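Student Projects > Autumn reports
Do written rules make better robot recordings? A look at the Hastholm Guide
7 min read | 166 shares | 0 comments

1. What the project was for

The Hastholm Guide is a set of rules for people who record hand work for training robots. It covers tasks like picking up, putting down, opening and packing, done by a person holding a pair of grippers with a camera on each. The Guide runs to 166 pages. Our department adopted it last year, and our project brief was to "assess the benefits of the Guide in day-to-day recording". I noticed that the brief had already decided there were benefits. I have tried to treat that as an open matter.

I worked from three things: the Guide itself, the session sheets for 400 recordings made in the Nungate room, and my own notes from sitting in on sessions during October. I also read the Irken rules, an older and much shorter set which the Guide replaced. The Irken rules fit on two sides of paper, and several people in the room still have them pinned up.

2. What the Guide asks for

Most of the Guide is about paperwork. There are chapters on naming files, on consent, on who may enter the room and on how to store the session sheets. I have no quarrel with the consent chapter, which is clear and well written and could be handed to a new person on their first morning. The naming chapter is long, but it does at least mean that files from different rooms can be put side by side.

The part that deals with the equipment itself is thin. It comes down to seven checks, known as the Wanigasekara list, to be done before each session:

1. Cameras are clean and switched on.
2. Jaws open and close fully.
3. Finger pads are "in good order".
4. Cables are "managed".
5. The table is at the agreed height.
6. Lighting is "suitable".
7. Objects for the task are to hand.

I have put quotation marks round the words that gave me trouble. Nowhere in the Guide is "good order" explained. "Managed" has a footnote, but the footnote only sends you to the chapter on storage, where it says cables should be coiled when not in use. "Suitable" lighting has half a page to itself and ends by saying that the team should use its judgement. If the team's judgement is what settles it, I am not sure what the half page is for.

Compare the Irken rules on the same point: "If you would be annoyed to find the pad like this on your own glove, change it." That is hardly scientific, but I could act on it.

3. What the session sheets show

Every one of the 400 sheets I read had all seven boxes ticked. At first I took this as a good result, and it was described as one in last term's summary. I now think it tells us very little. A check that always passes might mean that the equipment is always fine, or that the box is ticked out of habit, and the sheets give no way to tell these apart. There is no space on the form for "passed, but only just", and no space to write what was done about a fault. The only remarks I found were in margins, mostly about batteries.

I also looked for any link between the sheets and the recordings that were later thrown out. There isn't one to find. Rejected recordings are logged in a separate file under a different numbering system, which the naming chapter does not cover. I spent two afternoons trying to match them up by time of day and gave up. A reader with more patience might get further.

The claim most often made for the Guide is that it saves time later, when the recordings are sorted. I could find no figures from before it came in, so this can't be tested from our records. I asked whether the old Nungate logs had been kept and was told they were on a drive that no longer starts.

4. Sitting in

I attended morning and afternoon sessions and tried to keep out of the way. The objects were small household things on a pale wooden table, with clear plastic boxes for putting them in. I kept my own copy of the Wanigasekara list and marked it as I thought it should be marked, without looking at the official sheet until afterwards.

We agreed on most points. Table height is easy to agree on, and so is whether the objects are to hand. We differed on pads and cables, which are the two items with the vaguest wording. I don't think anyone was being careless. The people recording have done this far more often than I have, and they may well be right that a worn pad still grips. My complaint is that the Guide gives neither of us anything to point at.

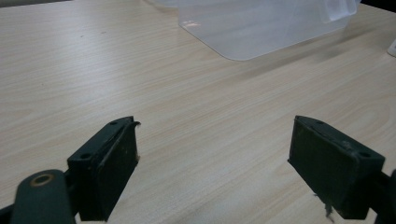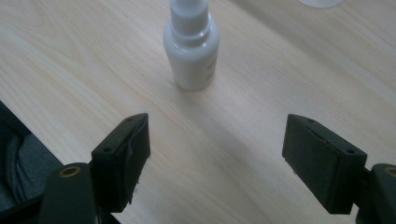
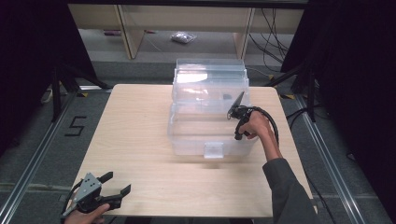

A rule about wear needs a limit in it, or it will be read differently by each person who picks up the form. I tried writing one for item 3. My first go was "no visible damage", but that is too strict, as every pad I saw had scratches or dust on it and the work would stop. My second was "no part of the pad lifting from the block". By that wording the left finger in each of the two close views would fail, with its flap of pad curling away from the edge, and the loose dark fibres at the right finger in the first one would need a line of their own. I don't know whether either of these would spoil a recording. A flap might catch on something thin, or turn up in the camera's view where a robot's own finger would have nothing. It might also make no difference at all. The Guide should either say which, or admit that it has not been looked into.

Cables are harder. A gripper on a cable has to have some slack or the wrist can't turn, so "managed" can't mean "tidied away". In the wide view one cable loops round the back of the hand and trails down along the forearm, and I could make a case for marking that as a pass or as a fail. My suggested wording is "no cable crosses the task area or pulls on the hand at full reach". It could be tried in ten seconds before the first recording.

5. What I would change

Put limits into items 3, 4 and 6, even if they turn out to be wrong and have to be moved. Add a column for remarks. Use one numbering system for sheets and rejected recordings, so that next year's student can do the comparison I couldn't. Keep a spare used pad in a bag as a sample of what "too worn" looks like - this was a suggestion from one of the people recording, and it is better than anything I came up with.

I would also cut the Guide down. The chapter on lighting could go back to the two sentences it has in the Irken rules.

6. Weak points in this report

I saw one room only. The other site using the Guide did not reply before my deadline. My own marking of the list was done by one person, with no training, and I knew what I was looking for, which will have made me stricter on pads than a fair reader would be. I also ran over the limit of 3,000 words in my first draft and cut the section on consent forms, where the Guide comes off best. It is available on request and probably ought to be read alongside this one.

Back to top
© Student Projects. Contact the department office for copies or corrections.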